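Section 4: Your first sorting session

Your Bellorden arm is bolted down, the cables are clipped, and the software sees it. Time for the fun part! In this section you'll set up a table, show the arm a few moves by hand, and let it try one by itself. Leave yourself 60 minutes the first time through. Most people get faster after that (and most people stay longer anyway).

Before you begin

Finish the homing check in Section 3. If the status light is still blinking, go back and run it again.

Caution: Keep hands and sleeves away from the finger plates whenever motor power is on. The fingers close quickly and they do not know what a thumb is.

4.1 Lay out the table

1. Wipe the tabletop and let it dry. A plain, matte surface gives the camera the easiest time.
2. Put out the things you want to sort. Pens, sharpeners, a bowl and a basket make a great starter set, and you probably own them already.
3. Leave a finger's width between small items. Pens can lie at any angle.
4. Open the Plevetti app and tap Save Layout.

Note: Clear plastic is harder for the camera than solid colors. You don't have to avoid it, but expect to record a few extra tries.

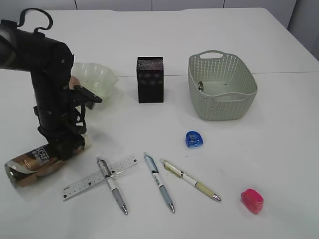

4.2 Record your moves

1. Tap Teach. The joints go soft and you can move the arm with one hand.
2. Guide the gripper to the first item. Come in slowly and stop just short of it.
3. Press the side button to close the fingers, then lift straight up.
4. Carry the item to its container, lower it, and press the button again to let go.
5. Bring the arm back to its rest pose and tap Done.
6. Repeat until you have 10 good recordings of the same move.

Tip from Maëlys Lefèvre on our training team: vary your start position a little each time. It feels sloppy, and it makes a wonderful difference once the arm is working alone.

Caution: Watch the lower joints near tall or rolling objects. An elbow can bump a can while you're busy looking at the fingers.

4.3 Let it run

1. Tap Build and wait. The default setting runs 2000 steps, and the bar at the top shows how far along you are.
2. Put the items back where they were in your saved layout.
3. Set speed to Low and tap Run. Keep a hand near the red stop switch.
4. Watch at least 5 full runs before you raise the speed.

If the fingers close on air, the item was likely shifted after you saved — save the layout again and retry. If the grip is good but the drop misses, record a few more moves for that container only.

Once one move is solid, add a second. Two moves in a row is where this kit really starts to feel alive, and Section 5 shows you how to chain them.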